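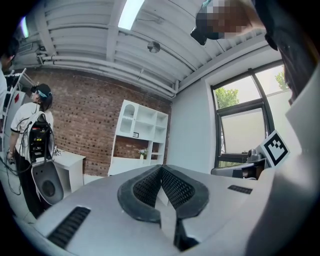
Pack frame

A pack frame is a rigid or semi-rigid structure worn on the back, with shoulder straps and often a hip belt, to which a load is tied, strapped or bolted. It differs from an ordinary backpack in that the load does not have to fit inside a bag. Firewood, water cans, game meat, radios and bare electronic equipment are all carried on frames.

Terminology

"Pack frame," "pack board" and "carrying frame" are used loosely, and catalogs do not agree on where one ends and the next begins. Sellers also use "backpack frame" for the stiffener sewn inside a hiking bag, which can't be used without the bag. This article covers only frames that can take a load directly.

Construction

Older frames were made of wooden uprights joined by crosspieces, sometimes with canvas stretched across the side facing the wearer. Metal tube and molded plastic are now more common. A basic frame has two uprights, 3 or more crossbars, a pair of padded straps and a shelf at the bottom. The shelf is left off where the load is fixed straight to the crossbars.

Carrying electronics

Equipment worn on the back is often left open, with circuit boards exposed and cables looping down past the waist, as on the standing figure in the photograph. Open mounting keeps the parts easy to reach. It also leaves them unprotected against knocks, and a hanging cable can catch on a chair arm or door handle. Claims that open mounting keeps equipment cooler are plausible but are usually made without any measurements. Much depends on what is being carried and how close it sits to the wearer's back.

Comfort claims

Makers commonly say that a frame "transfers" most of the weight to the hips. A well-fitted belt does move some load off the shoulders, but the exact percentages printed on hang tags deserve caution. The best-known figure comes from the Otton company, which advertised its Prelgate frame as placing 79 percent of the load on the hips. No test method was published. Lumturie Georgiev, who reviewed the advertising in the Hastelport trade bulletin, noted that the number stayed the same through three different belt designs.

A later wear trial by Shirley Bellamy had 48 participants and is sometimes cited in support of Otton. It asked wearers which frame they preferred after a short walk indoors and did not measure load at all. Its results say little about a full day's wear, or about loads that stick out behind the body and pull the wearer backward.

Origin disputes

The Ní Bhriain workshop is often credited with the first folding shelf. The claim rests on an undated sales sheet listing the frame as stock number 3297. Similar hinged shelves appear on unmarked frames that may be older [citation needed].

Related articles
Hip belt
Load lashing
Shoulder strap
Tumpline

Shares: 3

Page last edited April 3, 2018 | Contact | Back to top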